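Chapter 6

Packing, Portions, and the Household Store

Learning objectives

After studying this chapter, you should be able to explain how packaging changed the way households buy and keep food; distinguish between primary, secondary, and display packaging; describe the main causes of loss in stored dry goods and confectionery; and apply the rotation method to a small pantry or shop shelf.

Key terms: primary package, secondary package, headspace, barrier, rotation, decanting, unit price

6.1 Introduction

In December, the village shop at Melside used to close for one full day so that its owner, Vlastimil Polák, could empty every shelf and put it back in order. Sugar, flour, dried fruit, and boiled sweets were sold from bins and jars, and the only way to know how much remained was to take everything down and weigh it. Customers brought their own cloth bags or were given paper cones twisted shut at the bottom. What they carried home had no label, no date, and no stated weight other than the one spoken across the counter.

The account that Polák left of his years in trade is a useful starting point for this chapter, as it records both the old practice and its replacement. By the time he sold the business, nearly all of his stock arrived in sealed packages of fixed weight. The bins had gone, and the scale was used mainly for cheese. He noted that losses from damp and insects had fallen sharply. He also noted that customers no longer asked him what was fresh.

Both observations are important. A sealed package protects its contents, but it also hides them, and it moves the work of judging quality from the seller to the buyer. The household becomes a small warehouse with its own stock, its own losses, and its own need for a system. The remainder of this unit is concerned with that system.

6.2 The functions of a package

A package is expected to contain, to protect, to inform, and to present. These functions may be carried out by one layer or divided among several. The layer in direct contact with the food is the primary package. A bag, a jar, and a foil wrapper are all primary packages. The secondary package groups or encloses primary packages, as a carton does when it holds separate wrapped bars.

Display packaging is the least studied of the three kinds. It includes the tray, bowl, or basket in which goods are set out for guests or customers. It adds little protection and usually carries no information, yet it has a strong effect on how quickly food is used. In a classroom exercise described by Eleri Landeg, students at Brondwood were given two identical supplies of wrapped candy. One supply was kept in a closed cupboard, and the other was placed in an open basket on a table. The open supply was finished first in every trial. Landeg advised that display containers be filled in small amounts and that the main store be kept elsewhere.
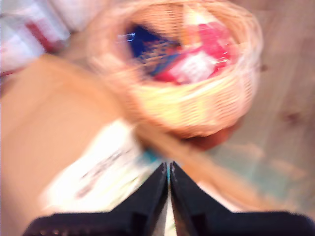
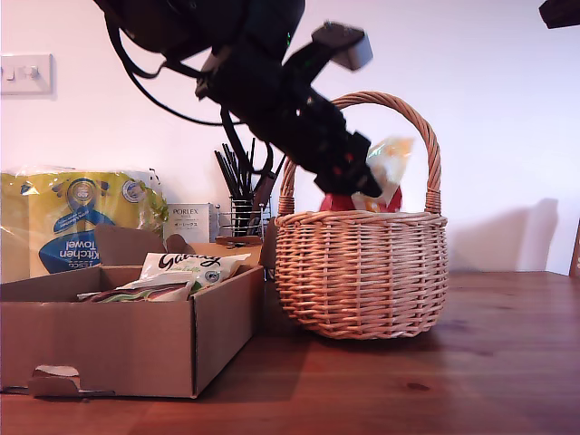
Figures 6.1 to 6.3. Display and primary packaging: a wicker basket (6.1 and 6.2) and a bag of Terry's Chocolate Orange candy (6.3).

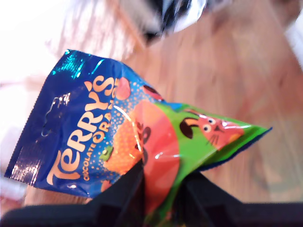 The choice of a primary package depends on what the food must be protected from. Crackers and cereals must be kept from moisture in the air. Nuts and whole grain flours contain oils that turn rancid when exposed to oxygen. Chocolate is sensitive to warmth and takes up odors from strong-smelling foods stored near it. A material that resists the passage of moisture, gas, or light is said to act as a barrier. No common material is a perfect barrier to all three, and manufacturers often join several thin layers so that each makes up for a weakness in another.

The space between the food and the closure is called headspace. Some headspace is needed for filling and sealing. In bags of fragile goods it also acts as a cushion. Once the package is opened, however, the headspace fills with room air each time it is used, and the protection given by the original seal is lost.

6.3 From package to pantry

Decanting is the transfer of food from its original package to another container. It is suitable for dry goods bought in quantity, provided that the new container is clean, dry, and tightly closed. The date and any allergen statement should be copied onto the new container at the time of transfer. Radoslava Kováčik, in her household manual for the MacLeod cooking school, recommends cutting the panel from the original package and taping it to the jar. The method is plain but reliable.

Unit price is the cost of a product for a fixed measure of weight or volume. A 500 gram package may have a lower unit price than a smaller one, but the saving is real only if the contents are eaten. A household that discards part of each large package may pay more for the food it consumes than one that buys the smaller size.

Rotation means placing new stock behind old stock so that the older item is used first. It requires a shelf that can be reached from the front and a habit of reading dates when goods are put away. Section 6.4 sets out the procedure in full and applies it to a pantry of 75 items.

Before you read on

1. List the primary and secondary packages used for 2 foods in your own kitchen.
2. Find one food that has been decanted. Record what information was lost in the transfer.
3. Compare the unit price of a large and a small package of the same product.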